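本网站使用 Cookie 改善浏览体验。继续浏览即表示您同意我们的 Cookie 政策。 接受 | 管理设置

开放日走访：把夹爪带进卧室的人

Uvemthorpe 工坊每年六月办一次开放日，门票 5 元，含一杯味道可疑的速溶咖啡。工坊在 Pleltgate 的一条斜坡上，导航把我送到了坡底，剩下的路由我的膝盖负责。

一楼是激光切割机和一堆等人认领的打印件，挤满了带孩子来的家长。我在那里待了一会儿，被一个小学生纠正了两次步进电机的接法，于是上了楼。

楼上讲的是 Cuervo，工坊成员业余做的一套手持夹爪。目标听上去很朴素：教机器叠衣服。做法是人先握着夹爪叠，把动作录下来，日后再喂给机械臂。录制不在工坊进行，地点是成员自家的卧室，理由写在展板上：“衣服本来就在床上。”我家的情况也一样，只是我从没想过这能算科研条件。

他们挑的练习对象倒不朴素。T 恤和毛巾据说早就叠腻了，这回上的是一件绿色织锦的中式上衣，带盘扣，料子又亮又滑，我用两只手都未必对付得了。

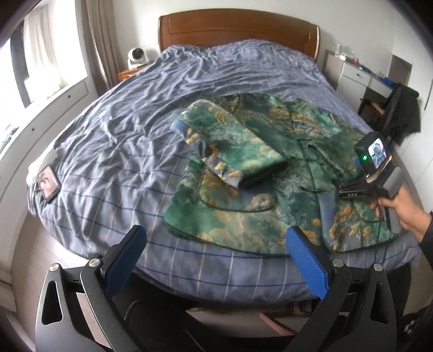
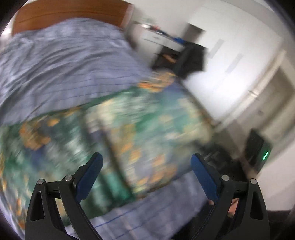
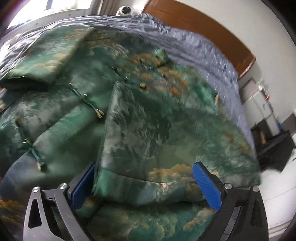
硬件：第 3 版

展台上可以试握。夹爪比我预想的沉，手指是黑色连杆结构，内侧贴蓝色软垫。讲解的人说前两版用的是硬塑料指面，夹棉布没事，一碰绸缎就打滑，夹到的主要是空气。软垫换过好几种，最后选中的这种带细纹路，代价是爱粘线头，录一阵就得拿胶带滚一遍。

我试着叠一条茶巾，对折成功，再对折时把桌布也叠了进去。旁边的人很有礼貌地说，这条数据他们会删掉。

数据：483 条，能用的另算

墙上贴着一张手写的表，录到开放日当天一共 483 条，留下来的有 200 条。淘汰原因也列了出来，我抄了几个：手挡住衣领；叠到一半接电话；叠得太好看，机器学不会。最后一条我问了两遍，对方坚持不是玩笑，说熟手会顺势抖一下衣服，机械臂抖不出来。

负责训练的程序叫 Cekance，跑在楼梯间的一台旧主机上，风扇声盖过了半场讲解。现场演示叠的是毛巾，机械臂抬起一角，想了很久，放下，又抬起来。围观的人鼓了掌。轮到那件织锦上衣要等下一版，日期没写。

给想去的人

坡下有停车位，坡上没有。二楼讲解每场都排队，早点上去。咖啡可以不喝，票价不退。

订阅我们的每周通讯，新文章直接送到您的邮箱。 输入邮箱地址 | 订阅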